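Drondent (software)

Drondent is a scheduling layer for two-armed robots, used to decide which arm moves next and which camera deserves to be believed. It was first released by Kjærgaard, a small software house in Plidton, and is now kept up from an office in Gostbridge. The name has no known meaning, though several have been offered.

The program takes pictures from a head camera and from cameras at the wrists, and merges them into one map of the room. The head view gives the general layout; the wrist views give detail, much of it of the gripper. Each update must finish within 84 milliseconds, failing which the planner falls back on the previous map and hopes that the furniture has stayed put.

Early versions treated any picture on a wall as further floor space. A fix released in March added a flatness check, which compares up to 200 points on a surface before any route is drawn across it - a painted hill is now taken for a wall in most cases. Dark, shiny screens remain a weak spot, and the manual spends longer on them than on installation.

The settings file runs to 684 entries, down from 1009. Users of the older file have complained about the loss.

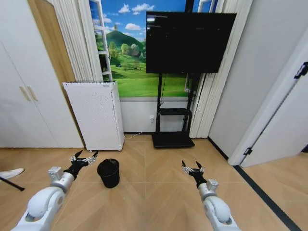
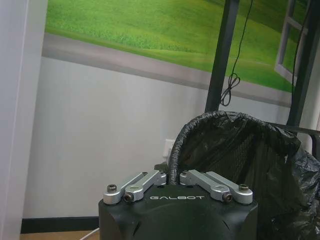
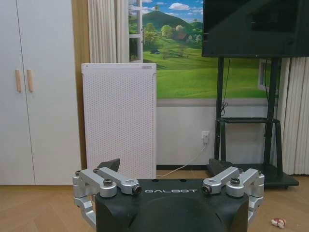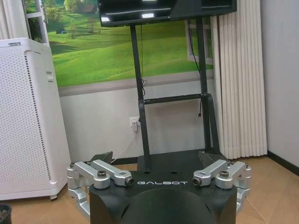 Head view (first) and wrist views of a room with a wall mural.

Last updated: August 2025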